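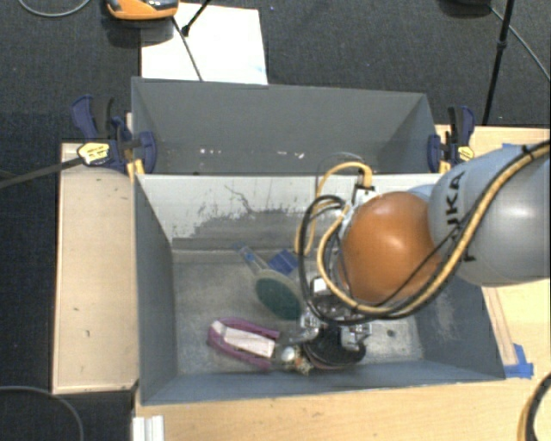 **공식 조사 결과에 대한 신뢰도 연구: 청취 평가 참가자 모집**

바티세티 미디어연구실에서는 공적 조사보고서와 이를 반박하는 라디오 대담이 청취자의 판단에 미치는 영향을 측정한다. 평가 자료는 헌사이드(Hunside) 송신탑 붕괴 사고를 다룬 433쪽 분량의 조사보고서 요약본과, 같은 사고의 원인에 이의를 제기한 대담 녹음이다. 본 연구는 사고 원인의 진위를 판정하지 않으며, 참가자에게 특정 견해를 요구하지 않는다.

## 모집 대상

- 만 19세 이상 성인
- 한국어로 된 보고서와 방송 녹음을 보조 없이 이해할 수 있는 자
- 최근 1년 이내에 시사 라디오 또는 팟캐스트를 월 1회 이상 청취한 자
- 지난 5월 예비조사에 참여하지 않은 자

헌사이드 사고의 조사, 소송, 보상 업무에 관여한 사람과 그 직계가족은 제외한다. 현직 언론 종사자는 지원할 수 있으나 별도 집단으로 배정된다. 공식 발표에 대한 평소의 신뢰 또는 불신 정도는 선발 기준이 아니며, 집단 간 비율을 맞추는 용도로만 사용한다.

## 모집 인원

총 52명. 두 집단에 무작위로 배정하며, 각 집단은 자료를 접하는 순서가 다르다. 배정 결과는 모든 절차가 끝난 뒤에 통지한다.

## 절차

1. 사전 설문: 기관 신뢰도, 매체 이용 습관, 사고에 대한 사전 지식. 총 29문항.
2. 자료 열람: 보고서 요약본을 화면으로 읽는다. 앞쪽으로 되돌아갈 수 있으나 인쇄와 저장은 불가하다.
3. 녹음 청취: 대담 녹음을 헤드폰으로 듣는다. 청취 중 주장이 설득력 있다고 느낀 지점과 의심스럽다고 느낀 지점에서 각각 지정된 키를 누른다.
4. 사후 설문: 사전 설문의 일부 문항을 순서를 바꾸어 다시 묻는다. 주장별 출처를 기억하는지도 확인한다.
5. 개별 면담: 키 입력 기록을 보면서 판단 근거를 진술한다. 면담은 녹음되며 거부할 수 있다.

1번은 온라인 설문 시스템 메러디스(Meredith)에서 사전에 완료해야 한다. 2번부터 5번까지는 연구실 방문 당일에 연속으로 진행하며, 소요 시간은 휴식을 포함해 거의 세 시간이다. 2번과 3번의 순서는 집단에 따라 바뀐다.

## 자료 처리

음성 파일과 설문 응답은 성명과 분리하여 보관한다. 면담 녹취록에서는 인명, 직장명, 거주지를 삭제한다. 참가자는 면담 종료 후 10일 이내에 사유를 밝히지 않고 자료 폐기를 요청할 수 있다. 그 이후에는 자료가 통합 분석에 포함되어 개별 삭제가 불가능하다.

대담 녹음에는 사실관계가 확인되지 않은 주장이 포함되어 있다. 절차가 끝나면 각 주장의 확인 여부와 출처를 정리한 문서를 배부한다. 사고 당시의 통신 음성이 짧게 나오는 구간이 있으므로, 해당 내용이 부담스러운 경우 지원 전에 문의하기 바란다.

## 사례 및 교통비

방문 절차를 마친 참가자에게 연구실 내규에 따른 사례비를 계좌로 지급한다. 중도에 그만둔 경우에도 참여한 단계까지의 사례비는 지급한다. 교통비는 영수증 기준 실비이며 주차비는 포함되지 않는다.

## 지원 방법

지원서에는 연령대, 주로 듣는 프로그램의 유형, 방문 가능한 시간대를 기재한다. 정치적 성향이나 지지 정당은 기재하지 않는다. 보청기 사용자는 기종을 함께 적으면 청취 장비를 조정한다. 선발 여부는 지원서에 적은 전자우편 주소로 개별 통보한다.

- 접수 마감: 2024년 8월 11일
- 접수처: 메러디스 내 ‘헌사이드 청취 평가’ 페이지
- 연구 책임: 스카이 시어러(Skye Shearer)
- 일정 및 장비 문의: 캘럼 멘지스(Calum Menzies)

마감 이후 도착한 지원서는 결원이 생길 경우에 한해 접수 순으로 검토한다.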